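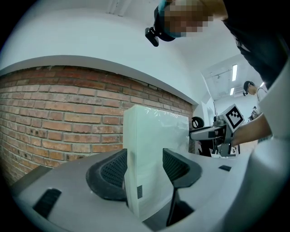

White box in its plastic film, gripped low between the two pads.

I have had the second pair of Rirkix grippers on the bench at Kitville since March, and the notes have got long enough to be worth typing up. Previous posts dealt with the trigger linkage and the wiring. This one covers pads, tag mounts, camera exposure and the two-handed recordings, in the order I fought with them.

For anyone arriving from the forum thread: the Rirkix is a hand-held gripper. You hold one in each hand, squeeze to close the fingers, and the camera in the body records what the fingers are doing. The square tags on the outside let an overhead or head-mounted camera work out where each gripper is. The recordings are meant to end up training the two small arms at the far end of the workshop. The arms are not ready. The grippers had to be finished first anyway.

Pads

The first pads I made had a smooth inner face. They held wooden blocks and mugs well enough and slid on anything wrapped in film. The current ones have a fine mesh on the inner face, and the fin flares outwards at the edge so that a flat side has something to settle against. The mesh does two jobs. It gives the film somewhere to bunch up, and it lets the face bend a little without the whole finger twisting.

I test with a box filled to 400 g, gripped near the bottom. Gripping low is the unkind case: a tall box wants to tip, and the pads have to resist that as well as the weight. With smooth pads it tipped on nearly every lift. With the mesh it stays up unless I swing the gripper sideways quickly, and I have stopped doing that.

Pad screws should go in finger tight plus a quarter turn. More than that and the fin closes up at the root and the two pads no longer meet square. I stripped one thread learning this. The hole has been filled and drilled again and seems fine.

Tag mounts

The old mounts were flat plates on the back of the body. They worked when the gripper pointed straight away from the head camera and dropped out as soon as I turned my wrist. The new ones are cubes at the base of the fingers, with tags on more than one side, so as one tag turns out of view another has usually turned in. Usually is doing some work in that sentence. There is still an angle, palm towards the chest, where my own forearm covers the lot.

The tag size is 30 mm measured across the black square. I mention what I measured across as I got it wrong the first time and gave Delono the size of the whole white face. Every distance then came out too long by the same proportion. If your gripper appears to be floating behind the wall, check that number before touching anything else.

The tags are printed on matt paper. Gloss paper looked better in the hand and went white under the ceiling tubes. Anything with a shine gives the same trouble, so spray glue underneath is fine and tape over the top is a bad idea.

Exposure

The gripper camera sees the pads, a slice of the body and whatever is in front. The body is white and takes up a good part of the picture, so automatic exposure settles on the body and everything else goes dark. I have fixed the exposure by hand and accepted that the lamps on the ceiling will burn out. Clear film still throws highlights along the edges of a box. I tried a polarising sheet for an afternoon, lost more light than I could spare, and took it off again.

Painting the inside of the body grey would probably help. I have grey paint. I have not yet wanted to take the thing apart for it.

Two-handed recordings

Once each gripper behaved alone, I moved to long objects held by both ends. The procedure is simple: block on the dark table, one gripper at each end, close both, lift, turn, put down. The dark table top was a lucky choice. The white fingers stand out against it and the tags have no competition. 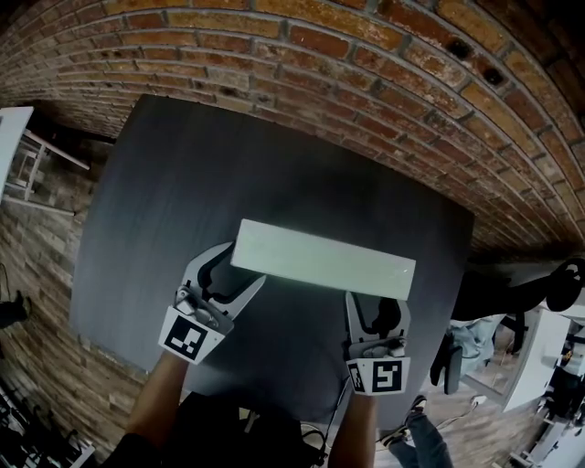
The problem with holding one object in two grippers is that any error in the tracking shows at once. With one hand, a few millimetres of drift looks like a slightly untidy path. With both hands on a rigid block, the distance between the grippers ought to stay the same from grip to release, and if the numbers say the block grew in the middle of a turn, the numbers are wrong. It makes a very cheap test. I now do it at the start of every session, before recording anything I intend to keep.

Of 134 two-handed recordings, 27 failed this test and went in the bin. I sorted the bad ones by cause as far as I could:

Clock offset between the two grippers. Most of them. Each body has its own Yu board and each board keeps its own time. They start together and wander apart. Restarting both between batches cures it for long enough.

Tag hidden by a sleeve or forearm. Sleeves up, elbows out. It feels odd at first and the shoulders complain later.

Cable caught. A trailing cable that goes tight during a turn pulls the wrist back, and the path has a kink in it. I now run the cables up the arm and clip them at the shoulder.

No idea. Four recordings. I have kept these in a separate folder in case a later version of Delono makes sense of them.

Grip order also matters more than I expected. If the left closes well before the right, the block gets shoved along the table and the right gripper chases it. Closing both slowly and together leaves the block where it was. A person does this without thinking and I would like the arms to see plenty of it, so I have been throwing out the clumsy grips even when the tracking was good. I am not certain that is right. There is a case for keeping a few, so that the arms have some record of what recovery looks like. For now they sit in a folder called "shoved".

Still to do

Write a proper clock sync, either a shared pulse down a wire or a flash that both cameras can see at the start. The wire is more work and better.

Make spare pads. The mesh picks up fluff and a toothbrush only gets so much of it out.

Redraw the cube mount with one more fitting on the inner side. At the moment it can be turned slightly by hand if you try, and I would prefer that you couldn't.

Put the drawings up. The pad file is tidy. The cube file has two dimensions typed in by hand and one I no longer remember the reason for, so it will have to wait until I have measured the real part again.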